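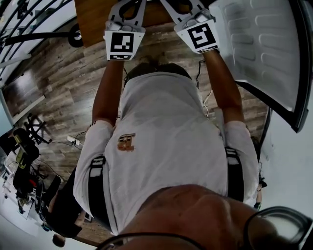 ok so I finally did the thing I've been threatening to do since July and read every single one of my grandmother's letters. All of them. In order. It took me most of the winter and I have thoughts, so mute me now if you need to

---

Background for the new people: my grandmother grew up in Bedoya, moved to Movville when she was twenty, and wrote home to her sister pretty much every week until the phone got cheap. The sister kept everything. When the sister's house was cleared out, the letters went to my aunt, then to my mom's attic, then to me, in two suitcases and a ham box

---

There are 319 of them. I know the number because I finally put a penciled number on the corner of each envelope (soft pencil, very light, please don't yell at me, archivists)

---

First surprise: how little is in them about anything big. She mentions her own wedding in one line, after a paragraph and a half about a stove. The stove had a bad door. The stove with the bad door comes up in eleven different letters and I am now extremely invested in that stove

---

(They got rid of it eventually. She sold it to a neighbor and then felt guilty about the door and sent her over a cake. The cake gets more space than the wedding too)

---

Second surprise: she was funny?? I knew her as a very quiet old lady who gave you hard candy and watched the weather. In the letters she does impressions. Like, in writing. There's a man at the bus depot who she never names, she just calls him "the Admiral," and whenever he shows up you get two pages of him complaining about luggage

---

I read the Admiral parts out loud to my mom over the phone and she laughed so hard she had to put the phone down. She'd never heard of him either! Fifty years of being this woman's daughter and not one mention of the Admiral

---

A few people asked how I'm reading them without wrecking them, so here's my setup, such as it is:

- clean dry hands, no gloves (gloves make me clumsy and I tore a corner in week one)
- one letter out at a time, everything else stays in the box
- no coffee on the same table. I broke this rule once and aged ten years
- phone photo of every page, front and back, before I start reading

---

That last one is the one I'd really push. I skipped the backs for the first forty or so and then noticed she wrote sideways up the margins on the back when she ran out of room, and had to go through the whole pile again. 1476 photos by the end. My phone is begging for mercy

---

Naming the photos was its own saga. I started with dates, which fell apart fast, as she dated letters things like "after supper" and "still raining." Now it's just the envelope number and the page number. Boring and it works great

---

Speaking of "still raining" – there's a run of six letters from one spring where every single one opens with the rain. Still raining. Raining yet. Rain again and your nephew has the croup. You would think it would get dull but I found myself opening the next one thinking please let it have stopped

---

It stopped in letter 118. She underlined "SUN" three times. I was so happy for her, at my kitchen table, decades late, with a dishwasher going

---

Somebody in the replies asked about handwriting. It's good when she's calm and terrible when she's mad. I can tell from across the room whether a letter is about her landlord

---

Tips for reading bad handwriting, from someone who's now done a lot of it:

Read it fast first. Don't stop at the word you can't get, keep going, and half the time the next sentence hands it to you. If it doesn't, go find the same squiggle in some other letter. I spent two evenings on what I thought was "my dear goat" and it was "my dear coat." She loved that coat. There was no goat. I was a little heartbroken

---

Also say it out loud! She spelled by ear when she was tired, and things that look like nonsense on the page are perfectly clear if you just say them in her accent

---

The part I wasn't ready for was the gaps. There's one stretch with no letters for nearly five months, and then they start up again like nothing happened, talking about curtains. I asked my aunt and she got quiet and said she thought that was the year of the trip to Brurkenlow, and that she didn't know much more than that

---

I've decided I'm ok not knowing. Mostly. I did spend one whole afternoon going back over the letters on either side looking for a hint, and all I found out is that the curtains were green

---

Money stuff is fascinating if you're nosy like me. She put prices in everything. What she paid for thread, what she almost paid for shoes, what the woman downstairs paid for the SAME shoes, the nerve of it. I started a little list in the back of a notebook and it's turning into the best part of the project. You can watch her go from counting bus fare to buying a chair just because she liked it

---

The chair letter is my favorite, I think. It's short. She saw it in a window, she walked around the block, she went back and bought it. Then she says she's sitting in it right now writing this and it's a very good chair

---

My cousin has that chair!!! We figured it out last month. It's been in his hallway with mail on it for years. He has moved the mail

---

Now I'm typing them all up, which goes slower than I'd hoped. I keep her spelling, I keep her crossed-out words if I can read them, and if I'm guessing I put a question mark in brackets so nobody in the family takes my guess for the real thing later

---

I tried one of those automatic transcription sites and it did fine on the calm letters and turned every landlord letter into soup. Might work for you if your person had neat handwriting. Mine did not, on purpose, I suspect

---

Plan is to print a small run for the family. My mom wants photos in it, my aunt wants no photos and bigger type, my cousin wants a whole page about the chair. I've set myself a limit of 3000 words for the intro and I'm already over, and I haven't even gotten to the Admiral

---

For storage I went with plain acid-free folders and a flat box, and the box lives on the closet shelf in the bedroom, away from the outside wall. The attic was cooking them in the summer. If yours are in an attic or a basement right now, go get them. I'll wait

---

Oh and take the rubber bands off. Paper clips too. My great-aunt used rubber bands on everything and they'd melted onto the envelopes in little brown stripes. I lifted off what came away easily and left the rest alone

---

Keep the envelopes with the letters, by the way. I almost tossed the empty ones and then saw she used the flaps for grocery lists. One just says "onions, blue thread, apologize"

---

I would give a lot to know what the apology was for. Timing wise it's right around the stove cake so I have a theory

---

Someone asked if I've read the sister's side. I haven't, we don't have it! My grandmother didn't keep letters, apparently, she read them and used the backs for sewing patterns. So it's like listening to half a phone call for thirty years. You do get to know the other person a bit though. She must have been a worrier, judging by how many times she gets told to stop it

---

There's a second cousin near Prundar who might have a few loose pages, and I've written to her. On paper, with a stamp, it seemed only right. My handwriting is a disgrace and I hope she reads it fast the first time

---

Typing up number 42 tonight. It's a landlord one, pray for me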